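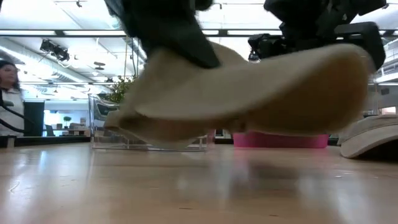 Friday, 7 in the evening

Pressure at the kitchen tap dropped again overnight, so most of today went on the water supply at Winside. I want the sequence written down before I lose the order of it.

The arrangement, for reference. The borehole is in the lower field. The submersible pump (a Sheehan, older than my time in the house) lifts to a 900 litre tank in the outbuilding. From there a booster set feeds the house by way of a sediment filter and a UV lamp. The booster is meant to cut in at 2 bar. The Haletora controller on the wall runs both pumps and shows two lights, green for tank full and amber for tank filling. There is no level display.

Symptoms as of this morning: weak flow upstairs, normal flow at the yard tap. The yard tap is taken off before the filter, and that ought to have told me everything at once. It did not, and I spent the first hour on the pump.

Checked the tank by lifting the lid. Full to the overflow, float hanging free, no scum. Water clear to the bottom apart from a line of orange silt along the seam, same as last year. Ran the yard tap until the borehole pump started. It started promptly and ran without chatter. Current draw on the clamp meter was steady. So the Sheehan is fine and the borehole is giving water, and May has been dry enough that I had half convinced myself otherwise.

Next the booster. Gauge held steady with everything closed and fell normally with the yard tap open. Cut-in was where it should be. Checked the air charge in the pressure vessel with the tyre gauge, having drained it down first. Slightly low. Topped it up with the foot pump. No change upstairs.

That left the filter, where I should have begun. Shut the isolating valves on both sides, pressed the bleed button and unscrewed the bowl. It was very tight and I had to go back to the house for the strap wrench. The cartridge was dark brown all the way round and the pleats had closed up against one another. The last change is marked on the wall in pencil and is 12 months old. The interval printed on the box is half that.

Washed the bowl in warm water with a little bleach, rinsed it, wiped out the seat and turned the O-ring over to look for nicks. One flat spot. Greased it with silicone and refitted it, as there was no spare in the box. New cartridge in, bowl on hand tight, inlet valve opened slowly with the bleed button held down until it spat water. Outlet valve next. Small weep at the thread, which stopped after another eighth of a turn.

Flow upstairs is back to normal. Ran both bathroom taps for ten minutes to clear the disturbed silt. First water was faintly tea coloured, then clear.

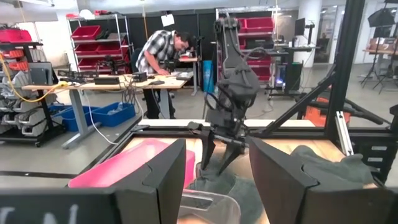
Pink bin and clear tub on the table.

After lunch, drove to Sketby for O-rings. The agricultural merchant had the correct section but only in a mixed pack, so I now own several sizes I have no use for. They do not stock the cartridges. Ordered two by telephone from the supplier on the old invoice. Price has gone up.

Outstanding items. The UV lamp is still lit but its hour counter is past the recommended figure. A lit lamp is no proof of output, so it goes on the order as well. The lagging on the pipe between tank and booster has split at the elbow and needs doing before the autumn. The overflow outlet has lost its mesh. I have pushed a piece of fly screen over it with a jubilee clip for now.

I also intend to fit a second gauge downstream of the filter. With one either side, the difference between the two readings gives the state of the cartridge directly, and a morning like this one becomes a glance at the wall. The tee and the gauge are cheap. The awkward part is that the pipe run is short there and clipped tight to the blockwork, so one clip will have to come off and the drain-down be done again.

Pencilled the new change on the wall under the old one. Sample bottle for the lab is on the draining board, to be filled first thing before anyone runs a tap. Went back out before supper with a torch and felt round the filter bowl. Dry.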